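We use cookies to give you the best experience. Accept | Manage settings

Packing Up a Bedroom: Project Report
Ieuan Lloyd, Brunton

For my project I packed up a bedroom, snacks and all, and I have to say I enjoyed it far more than I expected to (the bed makes a wonderful packing table!).
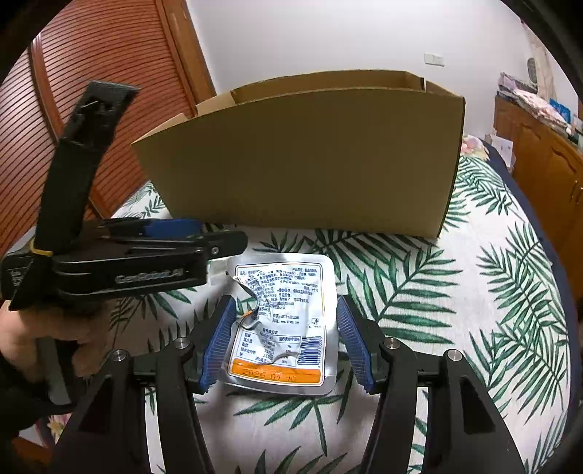 Figure 1. Foil food pouch and open cardboard box on the bed.

It took me roughly 39 minutes a box, mostly spent deciding what went where.

Related reports
Sorting the Drana Pantry
Moving Day at Clastotham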